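Preparing the laundry area for the Vinus home assistance service
Household guidance from Premura, Grilstead branch

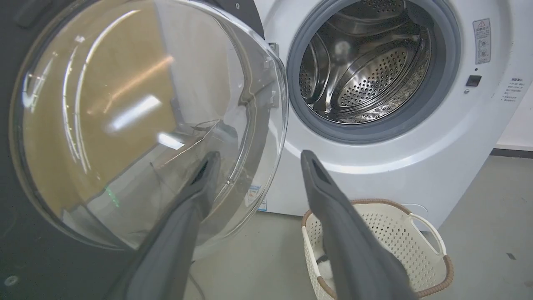 Washer door fully open, basket on the floor in front of the machine.

The Vinus laundry service is offered to households with a front-loading washing machine. The arm loads and unloads the drum; sorting, detergent and the choice of programme remain with the householder. The following advice applies before each visit.

Door. Open the door as far as the hinge allows. A door left half open narrows the approach to the drum and is the most frequent cause of an interrupted load.

Basket. Use a rigid basket with a firm rim and place it on the floor directly before the machine. Soft bags tend to collapse when the gripper reaches into them. Keep 50 cm of floor clear on the side away from the hinge.

Drum and seal. Check that nothing remains from the previous wash – socks are easily missed behind the lifter paddles. Wipe the rubber seal with a damp cloth and dry the folds.

Clothing. Fasten zips, empty pockets and put small items in a mesh bag. Heavy bedding should be loaded by hand. Long straps and cords should be tied, as they may catch on the fingers of the gripper.

Glass. Clean the inside of the door with warm water and a little washing-up liquid. Scouring pads should not be used.

Charges and performance
A single visit costs £65. In the Grilstead trial, supervised by Xiaoqing Cai, 176 loads were attempted and 94 per cent were completed without help. Most of the remainder involved tangled sleeves or fitted sheets.

Householders who already have the Tang folding attachment should unplug it before the visit. Bookings for November are open, and changes may be made until 4 p.m. on the day before the visit.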